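Dorkeo chore gripper kit: three weeks of clearing my table

I've wanted a machine to clear my table since I was nine, so when my friend Aileen Pangilinan offered me her Dorkeo kit for a few weeks I said yes before she'd finished the sentence. It's the handheld kind -- you squeeze the gripper and do the chore yourself, and the software is supposed to learn from it. New, it costs $1175, and that's without any arm to put it on!

The good part first. Picking up a small dish by its rim felt natural after an evening, and the chunky fingers are easy to line up (I have big clumsy hands, so this matters). I kept the chores dull on purpose: shift a dish, slide a tray, put it back, do it again.

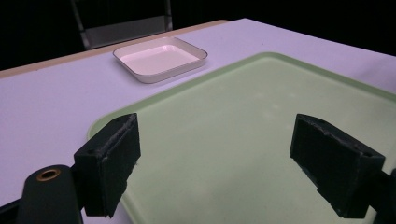
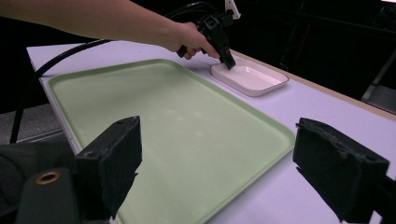 Green tray and little white dish, both empty, with the black gripper fingers up close.

Now the grumbling. I recorded 100 runs of the dish chore and sent them off to Alfredo Panganiban, who has a proper arm in his shop in Fostwood. His arm did fine as long as the dish sat where I'd had it. Turn it a bit and the thing would poke at the rim, back up, think, and poke again. Trays were worse, all that flat smooth plastic and hardly any edge to grab. My dishwasher has nothing to fear yet, and neither do I.

Would I buy one? If you like tinkering, sure, it's great fun and the grip is comfy. If you want clean counters by June, get a sponge. Three stars out of five, and I'm keeping Aileen's until she asks for it back.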